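Veltus Daily Barrier Cream, 100 ml

14 Jun 2018
By Leen Geagea

Print this page | E-mail this page

Veltus Daily Barrier Cream is a plain, fragrance-free moisturizer for dry or easily irritated facial skin. It comes in a 100 ml pump bottle, or in a 40 ml tube that fits in a coat pocket or carry-on. The cream is white, medium thick, and sinks in within a few minutes. It leaves a slight sheen on the forehead and nose, so people with oily skin may prefer the Veltus gel.

The main ingredients are glycerin, squalane, shea butter and colloidal oatmeal. There is no added perfume, menthol, lanolin or dye. It does contain a preservative, and the full list is printed on the carton and on the base of the tube. If you know you react to oats, choose something else.
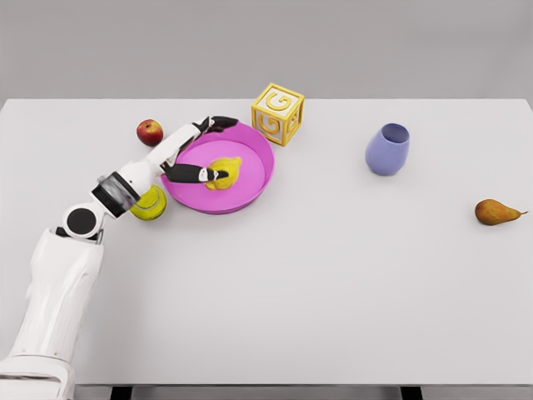

White arm with a black cap at the shoulder joint, reaching across a white table.

How to use it: wash with lukewarm water, pat the skin until it is just damp, and spread two pumps over the face and neck. Morning and night is enough for most people. In cold weather a third coat at midday helps around the mouth and on the cheeks. It can go under sunscreen, but give it time to settle first or the sunscreen will pill. It has no SPF of its own.

If you use a retinoid or an acid at night, put the cream on last. Some customers with very tight skin put a thin layer on first as well. Try a new product on the inner arm for a few days before it goes anywhere near your eyes.

The pump locks with a quarter turn to the left. Bottles from the Oltham warehouse now ship with the pump locked, which cut down on leaks in the mail. Keep it below room temperature in summer if you can, and finish it within a year of opening. A refill pouch of 600 ml is due in July and fits the same bottle.

Item number: 146
Sizes: 40 ml, 100 ml
Skin type: dry, normal to dry
Returns: opened bottles accepted with the order slip 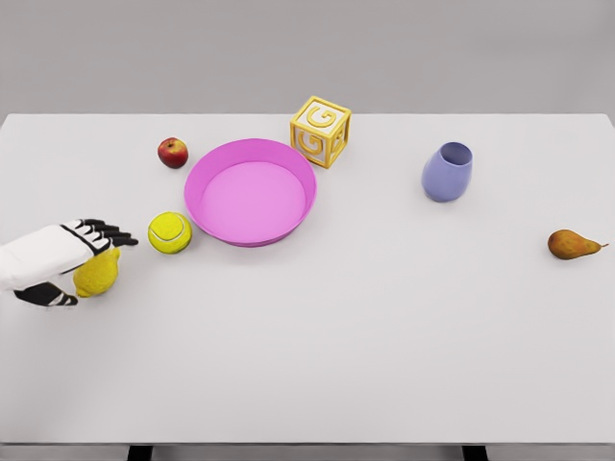
Nabil Nseir wrote to us that the cream stung for the first couple of nights on his chapped cheeks and then stopped, and that he wishes the tube had a flip cap. The tube keeps its screw cap for now.

Comments

Diễm Vũ
Third bottle. It hasn't cleared up my redness but the flaking beside my nose is gone. Too shiny for me in the daytime so I only use it at night.

Tamer Najjar
Does the refill pouch have the same oat content? The old Lambrakis refill I used to buy was thinner than the bottle version.

Leen Geagea
Tamer, same formula, same batch numbers.

Bilal Akl
Pump stopped working with a good inch left in the bottom. I cut it open and scooped out the rest. Cream itself is fine.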